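Zelldale changes clothing collection to sorted bundles

Households in Zelldale will be asked to sort used clothing by type before it is picked up, under new rules that take effect in January. The town's collection service has until now accepted mixed bags of any size. Under the new rules, clothing must be tied or bagged in one of four groups: denim, knitwear and sweats, padded outerwear, and everything else. Bags that mix groups will still be taken during the first two months, but they will be tagged and charged to the town at the higher mixed rate.

The change follows a new contract with Sepp, the sorting company that has handled the town's textiles at its Sturnow plant for the past seven years. The old contract set one price per ton whatever the contents. The new one sets a separate price for each group, with denim the highest and mixed bags the lowest. The contract runs for two years and can be extended once.

Sepp runs a single line at Sturnow. Incoming bags are opened by hand on a raised table, and each garment is placed on one of several belts. According to the notice published with the contract, opening and first sorting take up most of the labor on the line, and mixed bags take more than twice as long to clear as bags holding one type of garment. Padded jackets are the main cause of delay. They fill the table quickly, hide smaller items and have to be checked by hand for torn linings before they can be pressed into bales.

A trial was run last fall on 300 households in the streets north of the rail line. Each address received a printed sheet and four colored ties, one for each group. Denim and outerwear were sorted correctly in most bags. Knitwear and sweats gave more trouble. Many residents put sweatpants in with jeans, on the basis that both are pants, and the printed sheet did not say otherwise. The new version of the sheet does: fabric decides the group, and a drawstring or an elastic waist is given as a sign that a garment does not belong with denim.

The sheet also lists what will not be accepted. Bed sheets, curtains and other household linen are outside the contract and stay with the separate linen pickup, which is unchanged. Shoes, belts and hats go to the drop-off point on the lower level of the town garage. Clothing that is damp, moldy or stained with oil or paint belongs in household trash. Small holes, worn knees and missing buttons are acceptable in all four groups, and residents are asked not to cut off zippers or buttons, as the plant removes them by machine at a later stage.

Bag size has been limited as well. The largest bag allowed is the standard kitchen size. Padded outerwear may be left loose if it is folded and tied both ways, and no more than two jackets may be tied together. Heavy-duty yard bags will be refused, since they tend to split when lifted from the bottom.

Pickup will be booked through Lukedeo, the scheduling system the town already uses for bulky waste. Residents choose a date, enter the number of bundles in each group and print or write down a pickup code. The code goes on a paper tag on one bundle only. Residents without internet access can book by telephone between 8 a.m. and noon. No pickups will be made on Sunday. Bundles should be at the curb by 7 a.m. on the booked day and must be under cover if rain is forecast – a porch or carport visible from the street is sufficient.

Each household may book one pickup every two months at no charge. Extra pickups will be billed at the bulky waste rate. Apartment buildings with shared storage can ask for a rolling cage, which holds more and is exchanged when full. The town has ordered enough cages for the larger buildings near the station, with delivery expected before the start date. Smaller buildings will use the same curbside booking as houses.

The revised sheet will be mailed with the next water bill. Ties will be included only for the first mailing. After that, any string or cloth strip may be used, and color will no longer matter as long as the group is written on the tag. The town has set aside 700 extra packs of ties, which can be picked up at the front desk of the town office while they last.

Collection crews will not open bundles at the curb. Checks will be made at Sturnow, where Sepp will report the share of mixed bags to the town each month. If the share stays high after the first two months, the contract allows the town to switch back to a single price for the rest of the term, at a level to be agreed between the two sides.

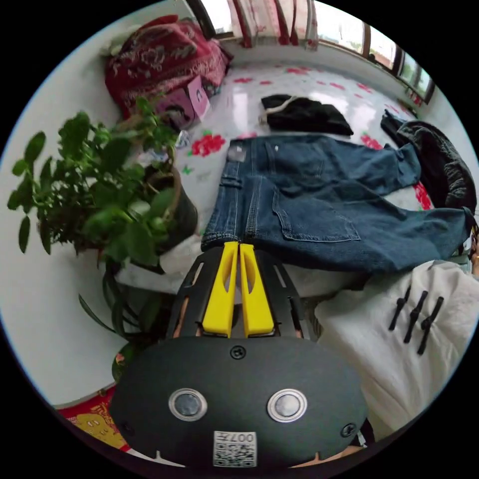

Sorting is best done on a flat surface large enough to lay garments out at full length, and the sheet suggests a bed or a table near a window. Pockets should be emptied before folding. Blue jeans spread on a flowered bed sheet, with the label at the back of the waist and the stitched pocket in view, can go straight to the denim group. A folded black garment with a white drawstring is the type of item the new wording asks residents to look at twice – the drawstring counts against denim – and a dark gray quilted jacket goes with padded outerwear even when it has been piled up against the jeans. The sheet under all of them is household linen and stays out of the bundles. Tags should be written before the string is tied, with the group name on the first line and the pickup code on the second.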